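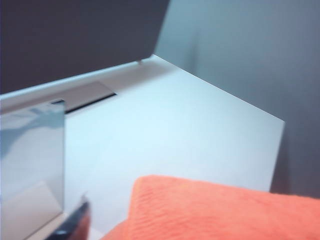

FOR IMMEDIATE RELEASE: Clarnard to Open Shared Desk Floor in Downtown Egan This July

EGAN - Clarnard, the office rental company behind the Mururano building on the east side of town, will open a second location in downtown Egan this July. Name of the new place is Cledeck. Desks by the day, by the week or by the month. No yearly lease, no sign-up fee, coffee included.

Cledeck takes over the upper floor of the old shoe warehouse across from the bus station. 117 desks in all, plus four meeting rooms and a quiet room with a door that shuts. Booking opens Thursday at 9 a.m., online or at the front desk at Mururano.

"People in Egan kept asking us for something they could walk to," Clarnard said in a statement. "Mururano is great if you have a car. A lot of our members don't, or they do and they're sick of the parking. The bus stops right outside the new door. That pretty much settled it."

Why now

Mururano has had a waiting list since its second winter. It got long, then it got silly. At last check there were more than 2,250 names on it, a few of them from people who have since moved away and forgot to tell us. Clarnard looked at adding a floor on the east side, couldn't get the stairs to work with the fire code, and started looking downtown instead.

The warehouse sat empty for a good while. Roof is new. Windows on the street side are new too, the ones at the back were in decent shape and have been kept. The freight elevator has been rebuilt for passengers and goes straight up to reception, so no steps anywhere between the sidewalk and your desk.

Walls got a repaint, all of them, including a brick one that some of us wanted to leave alone. Lost that vote.

What members get

Day desk: sit wherever is free, 7 a.m. to 7 p.m. Bring your own laptop, take it home at night.

Weekly desk: same seat Monday through the weekend, locker included.

Monthly desk: same seat, locker, mail handling, evening key. Monthly members can book meeting rooms ahead of everybody else, up to 14 days out. Day and week members can book too but only for the same day.

All plans come with wifi, printing in black and white, the kitchen, and the bike room on the ground floor. Color printing costs extra. So does the big meeting room after hours.

Prices are on the booking page and match Mururano, desk for desk. Anyone with a monthly plan at Mururano can use Cledeck as a day member for no added cost, and the other way round. Just show your card at reception. The two buildings run off the same door system so the card will work on both from day one (if it dosen't, call the front desk, they can fix it over the phone). 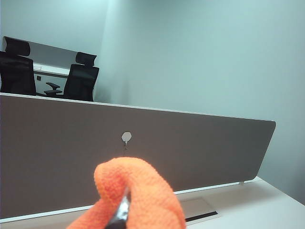

Quieter by design, we hope

The number one complaint at Mururano in every member survey is noise. Number two is the fridge. Both got some attention this time.

Rows at Cledeck are split up with fabric desk dividers, and phone calls longer than a couple of minutes go to the booths along the hallway. There's carpet on the walkways. The kitchen is at the far end with its own door, a heavy one. Meeting rooms have been moved away from the quiet room, which at Mururano they are not, as anybody who has tried to write a report next to a sales call there can tell you.

"We're not promising a library," Clarnard said. "Folks are going to talk, it's a workplace. But you should be able to get through a morning without learning all about your neighbor's insurance claim."

As for the fridge. There are two. Everything unlabeled goes out on Friday afternoon, no exceptions, and the rule will be posted on the door in large type.

Day desks get wiped down every evening and again if a seat changes hands at lunch. Cleaning supplies are kept out in the open so members can do their own in between.

Local suppliers

Clarnard says most of the fit-out went to shops in and near Egan. Carpentry, electrical, signs, the kitchen counters. Coffee comes from the same roaster that supplies Mururano. Pastry in the mornings from the bakery next to the bus station, who asked to be left out of this release by name until they have hired someone for the early shift. If you bake and get up early, go see them.

Chairs were picked by members. Clarnard put a row of samples in the Mururano lobby over the winter with a sign-up sheet taped to each one, and the plainest chair won by a lot.

Getting there

Bus: all downtown lines stop out front. Bike: room on the ground floor, enter from the alley, members' card opens the gate. Car: no lot of our own. The city garage one block north has day rates, and street parking is two hours and they do check.

Opening week

Doors open at 7 a.m. on the first day. Free day desks all of opening week for anyone with an Egan library card, first come first served, no booking needed for those. Bring the card. Tours on the hour from noon to 4 p.m. and you don't need to be thinking of joining, neighbors and the just plain curious are welcome. Kids fine on the tours, dogs sadly no (building rule, not our's).

Local groups that need a room in the evening can apply for free use of the smaller meeting rooms two nights a week. Forms at reception. Book clubs, tenant groups, homework help, that kind of thing. No sales events please.

About Clarnard

Clarnard rents desks, small offices and meeting rooms in Egan. It runs the Mururano building on the east side and, from July, Cledeck downtown. The company is locally owned and does not plan to open outside of Egan.

Press contact

Clarnard press desk, care of reception, Mururano building, Egan. Weekdays until 5 p.m. Floor plans and price sheet on request. Press visits before opening by appointment, please wear closed shoes as work on the stairwell is still being finished.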